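Unit 4 handout: Visit to the Herkerska open day

The group meets at the front desk at 11. Bring this sheet and a pen.
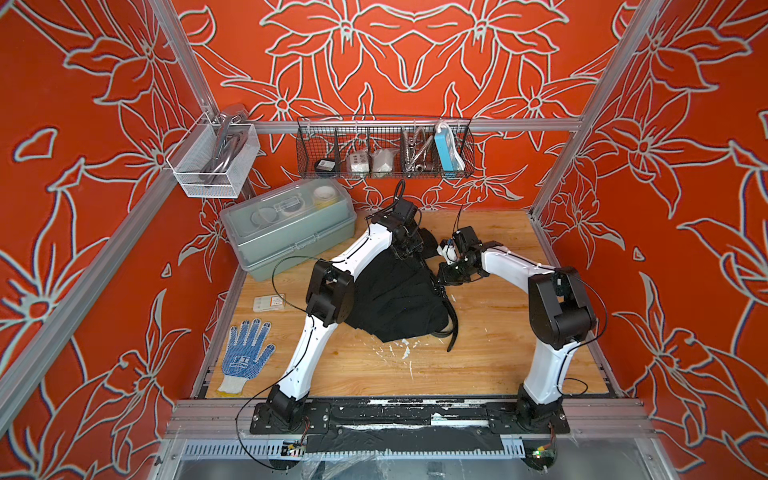 Soft items are the topic for this unit. A box keeps its shape when gripped, but cloth folds and slides, so the arm has to find a new place to grip each time. At the two-arm booth, look at how one gripper presses into the black fabric while the other holds a small white piece beside it. Write down which arm moves first.

The Dekula talk lasts 40 minutes. Notes are due at the next class.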